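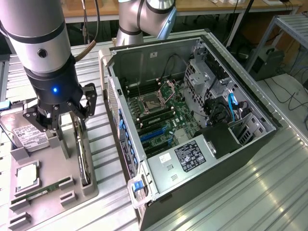 A hard disk drive stands upright in a slot of a gray fixture tray.

Punine Funeral Home Opens Grief Support Program for Parents in Jakasgate

JAKASGATE – Punine Funeral Home is very glad to share that its new support program for parents who have lost a young child will begin in February, and that it will be free to every family in Jakasgate and the towns nearby, whether or not they have ever come to us for a service.

Parents will meet in small circles that run for six weeks at a time, in the evening, with supper on the table and child care down the hall for brothers and sisters. There is no need to speak, and anyone who misses a week (or three) will be welcomed back just the same.

"The weeks right after a funeral are often full of casseroles and phone calls, and then the house gets quiet," said Qusai Nimri, director of Punine Funeral Home. "Parents have come back to see us months later, sometimes only to sit and say their little one's name out loud to somebody who remembers it. We wanted them to have a proper place to do that, with good chairs and a pot of coffee."

The program will be held in the Hyun Room, our newly repainted parlor on the garden side of the building, which seats 40. Families may also borrow from a shelf of books on loss, including picture books to read with children.

A gift of $2,000 from Arkia Florists will pay for the suppers through the first circle, and we thank them with all our hearts.

To save a place, parents may call the front office or stop in any morning after 9:00.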